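Go to the boring part of the open day

Went to the Edside open day, the robotics one, out in Rirnberg. Wrote most of this on the train back so forgive the state of it.

My complaint first. The big hall was a trade show. Banners, free pens, a loud video of arms swinging in time to music. The Dixit booth had a guy with a headset telling us the kitchen of the future was "already here" — and no kitchen. No food. Nothing moving except the screen. People stood three deep for it. I gave it 10 minutes and left.

Down the hall, past the coats, was a side room run by Meron Tilahun and her group. Two arms, a white surface, a plate. That was the show. And it was the only thing all afternoon I'd tell a friend to go see.

Because it was slow. Painfully. The arms would edge toward the plate, stop, back off, come in again. A kid next to me said "just grab it" out loud and Tilahun laughed and said yes, that's the whole problem, you try telling it that. Then she explained what soft, crumbly things do to a gripper that's used to blocks. Squeeze a block and you get a block. Squeeze bread and you get a mess and a different shape to pick up next time.

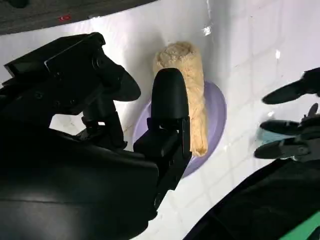 I asked how many tries they'd logged. She said 838 so far, with 2,000 as the goal by May. Didn't dress it up. Somebody asked about the success rate and she said "depends which week" and then showed us a few of the bad ones on a laptop. Bad ones! On an open day! I wanted to shake her hand.

Compare the Clurkico talk upstairs. Forty minutes of slides, every clip a winner, every clip sped up. Not a word about how fast they'd been sped up untill Lalit Bhatt, who teaches shop at my old high school and brought a dozen students, put his hand up and asked. Eight times. The room went kind of quiet after that.

So here's what I think. If you invite the public in, show them real speed. Show the misses. People aren't dumb, they can watch a machine fumble and still be impressed, maybe more so. Anybody who's tried to get a soft roll off a plate with tongs knows it takes some doing. What they won't forgive is buying the thing in five years and finding out it was the video they fell for.

And the kids. Bhatt's students stayed in the side room almost an hour, asking about finger shapes and what happens to the crumbs. I didn't see one of them at the headset guy's booth for longer than it took to get a pen.

Edside does this again next year, I'm told. Give Tilahun the big hall. Put in some chairs, it's slow going and my knees hurt. And fix the signs, I walked past that door twice.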